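Chapter 4
Two Arms, One Table

By the end of this chapter you should be able to bolt down a pair of arms so they stay put, run the cables so they survive the first week, and get a gripper to put something in a tray without crushing it. There's a bit of arithmetic in the middle (sorry!) but nothing you can't do on the back of a parts list.

When I started on the build I've called Nileren, I had one arm and a very firm belief that one arm was plenty. I'd got it second-hand, it lived on a bench in our shared workshop on Drummond Lane, and for a whole winter I taught it to pick things up and put them down again. Lovely. Then I asked it to hold a bag open and drop something in at the same time, and you can guess how far that went. So I saved up, the second arm arrived in December, and I discovered that adding an arm doesn't double the work so much as multiply it by everything you'd been sloppy about the first time.

Most of what I'd been sloppy about was the table. My old one was a wobbly thing with a folding leg, and every time the arm swung out quickly the whole top gave a little shiver. With one arm you can live with that. With two, each one shakes the other, and the positions you carefully saved in the morning are wrong by lunch. If you're setting up at home, spend your money on the table first and the clever bits later.
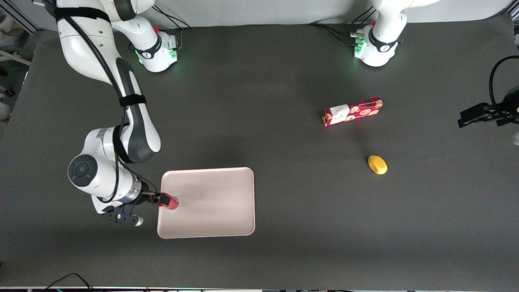 Gillespie Skinner
Workshop builder and evening-class tutor

Let's start with the layout, as it decides nearly everything else. I put both bases along the far edge of the table, with the cables going in at the back, and leave the near side for me. The arms reach forwards over a dark mat. I'm very fond of the mat! It stops things sliding about, it cuts down the glare from the ceiling lights, and a red can or a yellow fruit stands out against it beautifully, both for your own eyes and for any camera you add in Chapter 7.

Then there's the matter of left and right. In this book "right arm" always means the robot's right, as if it were a person sitting at the far side of the table facing you. So the right arm is on your left. I fought this for ages and labelled everything from my own point of view, and then spent a whole evening sending commands to the wrong arm and wondering why the one I was staring at wouldn't budge. Use the robot's own sides from day one and write it on a bit of tape if you have to.

Now cables. The gripper at the end of the arm needs a cable, and that cable has to travel the whole length of something that bends and twists. I strap mine to the links with black Velcro. Don't use cable ties for this, at least until you're quite sure of your routing – you'll be moving the straps again and again, and snipping ties next to a cable you care about is a horrible job. Leave a generous loop where the arm bends. Move each joint slowly to both ends of its travel and watch the loop, and if it ever pulls straight, give it more slack before you do anything else.

Keep the stop button where you can reach it without leaning across the arms. Try it before you start each session, with the arms moving slowly and nothing in the grippers. I've hit mine in a panic more than 17 times (I stopped keeping a tally) and I've never once regretted it.

Your first proper task is can to tray. Pick a can, hold it sideways in the right gripper, carry it over a shallow tray and lower it in. Park the left arm off to its own side while you do this, gripper raised clear of the mat. The tray's low rim is forgiving, but you still need to know how far to come down.

Say the controller counts 372 steps from the height where you hover to the surface of the tray, and your arm lowers 100 steps for each tap of the jog key. Three taps take you down 300, which leaves 72 to do gently. Switch to fine steps for that last part. I use 2 at a time, so that's 36 small taps, and yes, it's dull, and yes, you should do it anyway the first time round.

Once the can is going in reliably, try something softer and something boxier. A small yellow fruit, real or toy, will roll if you close the gripper off-centre, and a snack box lying on its side will buckle if you squeeze it as hard as you squeezed the can. Save a separate grip setting for each and give them names you'll recognise in a month. Mine are in a file called Skiklow, a name I no longer remember choosing, so do as I say and not as I do.

4.1 Fixing the bases

Before you drill anything, stand both bases on the table unbolted and unpowered, and mark round them in pencil.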